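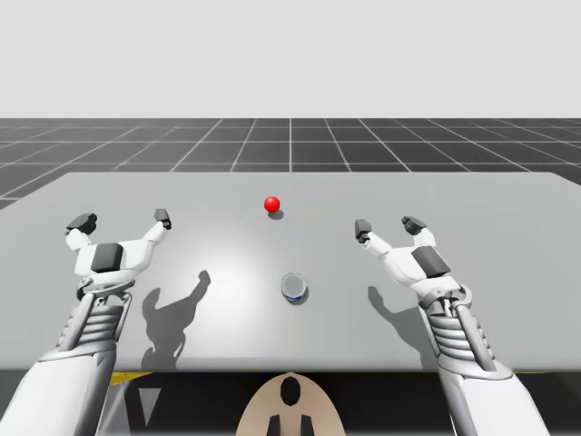 Fig. 1. A red ball and a transparent cup on a table.

Introduction to Meaning in Language
Handout 2: Definite and indefinite noun phrases
Lecturer: Maricel Villanueva
Room 802

Please read this handout together with pages 48 to 61 of the course reader. The exercises at the end are to be given to Esi Ametepe before 13th August. Students who join the course in September will receive a different set.

1. What we left open last time

We ended with the observation that a noun alone, such as "cup", does not pick out any thing in the world. It gives a kind of condition which many things can satisfy. For English, a speaker normally has to add something before the noun when it is singular and countable: "a cup", "the cup", "this cup", "my cup". Sentences like "I washed cup" are felt as wrong by native speakers, although they are perfectly good in the pattern of Tagalog, Russian and many other languages. Several of you asked whether such languages lack definiteness. They lack the article. The speakers still have ways of showing that the hearer should already know which thing is meant, for example by word order or by case marking. We will return to this in Handout 5.

2. Two old ideas about "the"

The first idea is uniqueness. A phrase "the N" is used well when there is exactly one N in the situation we speak about. If I say "The director has resigned", you understand that the institution has one director. If it has two, you will ask me which one.

The second idea is familiarity. A phrase "the N" is used well when the hearer already knows of the thing, usually from earlier in the conversation. Consider this small text:

(1) A woman came into the office. The woman was carrying a letter.

The first mention has "a", the second has "the". Familiarity explains this very well. Uniqueness has some difficulty, as there can be other women in the office already. A defender of uniqueness must then say that the situation is a small one, with only the woman who came in.

On the other side, familiarity has difficulty with (2):

(2) I rented an apartment last week. The kitchen is terrible.

No kitchen was mentioned before. The hearer accepts "the kitchen" because apartments normally have one. This is called bridging. Please note that bridging is not always possible: "I rented an apartment. The piano is terrible" sounds strange at first, and the hearer has to suppose quietly that the apartment came with a piano. This silent supposing is called accommodation. It will be important in the second half of the course.

3. The situation as a limit

Look again at the uniqueness idea. There are millions of cups in the world, so "Pass me the cup" should always fail. It does not fail, and every theory must say why. The usual answer is that we evaluate the phrase only against the things that matter for the talk at hand. In Fig. 1 a person could say "the ball" or "the cup" without trouble. With a second ball on the table, one would need "the red ball", or "the ball near the cup", or similar.

How large is the situation? There is no fixed rule. In (3) it seems to change in the middle of one sentence:

(3) The dog barked at another dog.

If the sentence contains two dogs, then "the dog" is not unique in it. Florante Galang proposed in the seminar that the speaker starts from a smaller situation and then makes it wider. I find this attractive, but he must then tell us why the following is so much worse:

(4) ?? Another dog barked at the dog.

I have put two question marks because judgments differ. Erlinda Fajardo finds it good if the dog was already discussed. Bring your own judgment to the next class.

4. Adjectives and contrast

When a speaker adds an adjective that seems unnecessary, hearers often look for a reason. If I say "Give me the tall glass" and there is only one glass, you may look for a short one - or you may simply think that I like to talk. Color words are an exception. Speakers use them very freely, also when only one object of the type is present, and hearers are hardly disturbed by this.
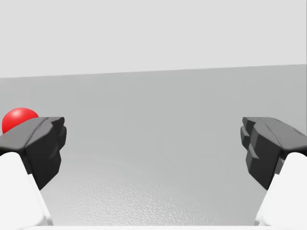 Why is it natural to say "the red ball" when there is only one ball to talk about?
Color is easy to notice and helps the hearer find the object fast, so speakers of English often add it even if the noun alone would be enough.

The same does not hold for material or size to the same degree. "The big ball" suggests a smaller one somewhere. This is probably connected to the fact that "big" needs a comparison and "red" needs it much less.

5. Exercises

(a) Find in any newspaper page four uses of "the" at first mention. For each, say whether it is bridging, general knowledge, or something else.

(b) Explain the difference between "I am looking for a secretary who speaks Dutch" and "I am looking for the secretary who speaks Dutch". Which of them can be true if no such secretary exists?

(c) Translate text (1) into a language without articles that you know well. Write which element, if any, does the work of "the".

(d) Only for those who take the long version of the course: Dexter Panganiban's comment on example (4) is in the reader, page 59. Write half a page for or against it.

Handwritten answers are accepted if they are readable.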